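2018-02-10

**Prullham Community Kitchen – progress report to the Soler Fund**

This report covers the first stage of the fruit table project. It sets out what we have done, what we have spent and what is still to come before the April report.

The fruit table is set up in the front room at Prullham. Anyone who comes in for a meal or a class can take a piece of fruit from it without asking. 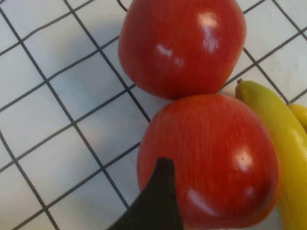
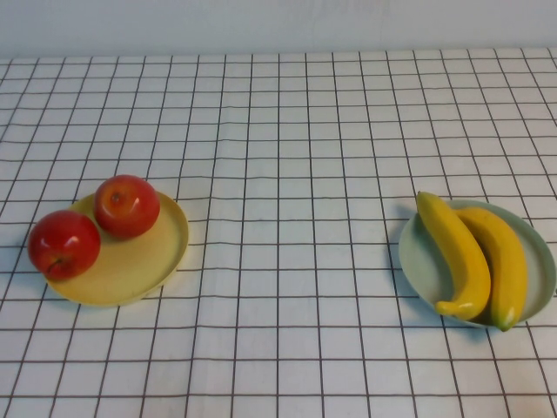

**Fruit supplied**

We gave out 792 pieces of fruit in this stage. Apples went fastest, and red apples went faster than green. Pears were slower, mainly when they arrived hard. We now hold pears back in the storeroom until they are ready to eat.

All fruit comes from Bollwood, who deliver 2 times a week. One delivery was short and was made up the next time. We have asked them for smaller apples where they have them, as the younger children often leave a large one half eaten.

**Setting up**

We tried putting everything out in one big bowl. Fruit at the bottom got bruised and people had to dig for what they wanted. We changed to plates with a few pieces on each, topped up through the day. It takes more work but we throw out less. Bruised fruit goes to the kitchen for stewing.

The table is covered with a checked cloth that goes through the wash with the tea towels. We own 3 cloths, which is enough to keep a clean one on the table. The one problem is creasing. The cloths come out of the dryer rumpled and we don't always get to the ironing.

**Money**

The grant for this stage was $2000. Most of it has gone on fruit. The rest paid for the plates, the cloths and a set of storage crates from Praltent. The crates came late, so for a while we stored fruit in the boxes it was delivered in. Receipts are attached. There is a small amount left over, and we would like to carry it into the next stage if you agree.

**Still to do**

- Put up a sign telling people the fruit is free. Some newer visitors still think they have to pay.
- Work out a winter order with Bollwood – mandarins are the main request so far.
- Start the apple cooking class. It was planned for this stage but the oven was out of use and has only just been repaired.

Numbers for the cooking class will be in the April report, along with the final cost of the winter order.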